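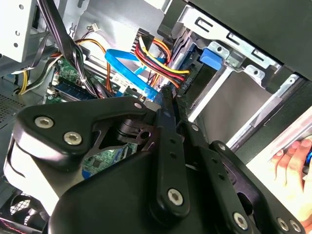 Gripper over the open desktop case, green board underneath.

7th March - tape transfers, Flitov reels

Reel 5 baked and played through twice. Side A is the Nagano session, four-piece, no vocals. Hum at 100 Hz on the left channel only, so notch that side and leave the right alone. Dropouts at the head of take 2, up to 77 ms, not repaired.

Box label says Kultevgate, but the leader tape says Tarnura. Gareth Lightfoot thinks the band changed its name in January, before the second session - need the contract sheet to settle it. Filed under Tarnura for now.

Azimuth reset before side B. Bass still thin.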